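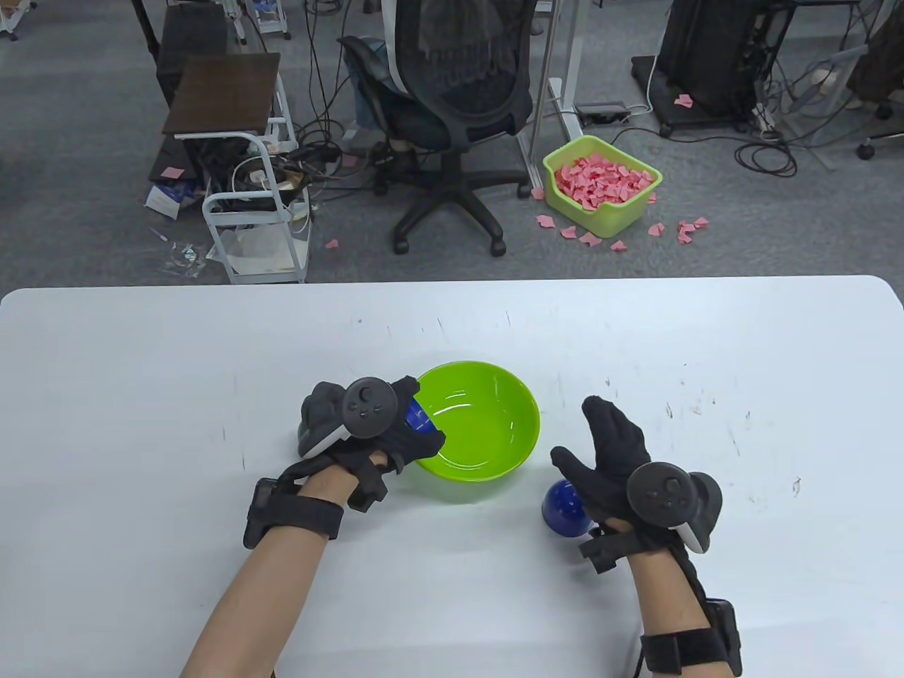

A morning at Salberg in October

I work for a company that cleans and prepares holiday apartments, and every year my director asks me when a machine will do a part of this. So when Salberg opened its workroom for visitors I registered at once. We were 14 persons, the most of them from hotels and laundries. The visit started at 9:30 and finished before lunch.

I had expected a robot which puts plates in a cupboard. What they wanted to show us first was how the work of human hands is recorded, so that a machine can learn from it later. A person stands at a white table and wears black gloves with a controller fastened on the back of each hand. On the table there are bowls and small things of plastic. The person picks up, puts down, opens, covers, and then begins again.

Sreekumar Shenoy, our guide, told us that they have 2,523 such recordings of table work only. I asked how many of them are about cleaning. He said that wiping comes next year, and that putting things away must come first. For me it was a useful answer, as in an apartment we spend more time on putting things back in their place than people think.

There is also a second way, with a tool held in the hand that has its own camera. It looks at the bowls from very near. I found it difficult to follow on the screen, because the whole room leans to one side when the wrist turns. 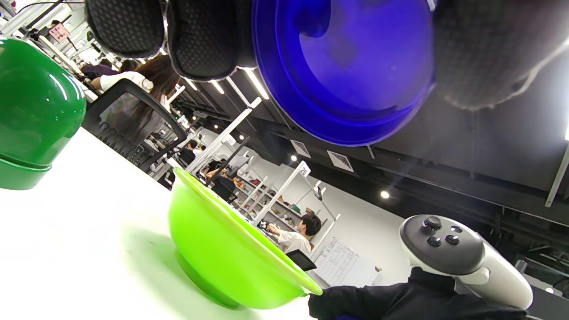 Fouad Alaoui did not agree that a household is the right place to begin. In his opinion a shop floor has the same boxes every day and a kitchen never has the same drawer two times, so the shops should get the machines first and the families can wait ten years. A lady from the hotels answered that her kitchens are more orderly than his shop, and they discussed it until the coffee.

I am somewhere between them. Our apartments are all furnished from the same list, but guests move everything.

A thin lid between the fingers is a good example of what I mean. My colleagues take such a thing without looking, with the other hand already busy. Mr. Shenoy explained that for a machine a see-through lid is hard to see and also easy to press too strongly.
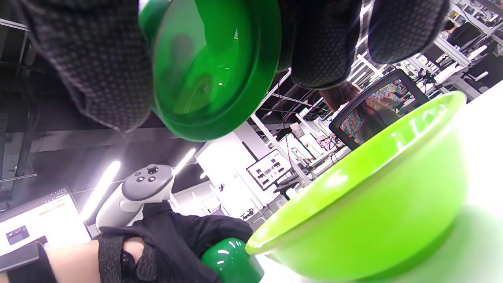
What I asked about our own work

I had brought a list of our chores and we went through it at the end. Folding towels: possible in a demonstration, slow. Collecting toys and game pieces from a table: they are working on it now, and small dice in a bowl belong to the same kind of exercise as the plastic capsules. Changing a bed: he only smiled.
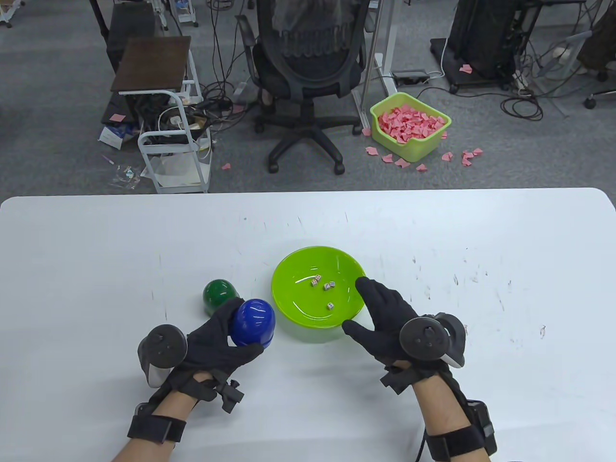
On the price he would not say anything, and I understand it. He did say that a machine which is right nine times of ten still needs a person near it, and then we pay for both. I wrote this sentence down for my director.

I will recommend that we do not reserve money for next year, but that we ask Salberg for a second visit when the wiping has started. The coffee was good and the parking is behind the building, on the left side.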